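February, 4:40 pm

Drimix batch 9 cracked overnight, same as batch 8, which at least shows consistency. Cut the water by 18 g and troweled it onto the Rankin tile. Peter says the sand is too fine. Peter said the last sand was too coarse.

Firouzeh wants 200 g kept back for color tests. Labeled it in marker, so it should survive until Svend needs a doorstop.

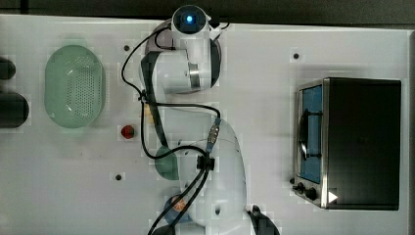
Bench Notes

Grout stays under damp cloth until morning. Slamet has the good trowel and denies it.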